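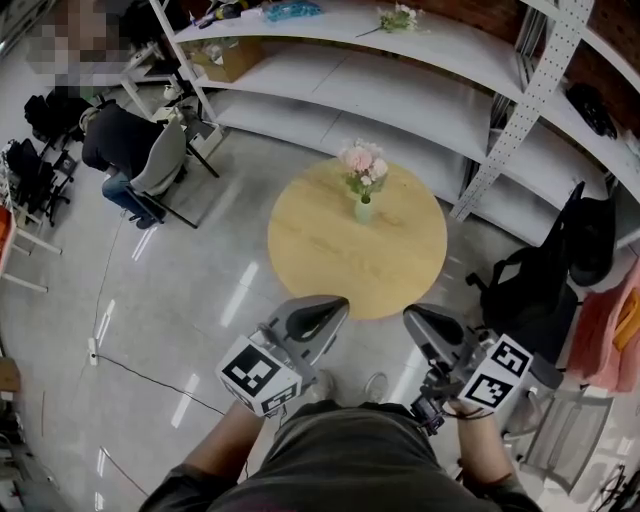
Round table with a light wood-grain top.

3.2 Recording a grave visit in Dramia

Do this at home, with your notes and photos from the cemetery at hand.

1. Open the family file and select Burials, then Add Visit.
2. Enter the section, row and plot as the cemetery office gives them — for instance, Section 12, Row 7.
3. Type the inscription line by line. Keep the original spelling, even where the carver made a mistake.
4. Link each name on the stone to a person in your tree.
5. Select Save.

Note: If parents and a grandparent share one stone, make a single visit and link all 3 names.

Caution: Deleting a visit also deletes its inscription. Export a copy first (see Backups).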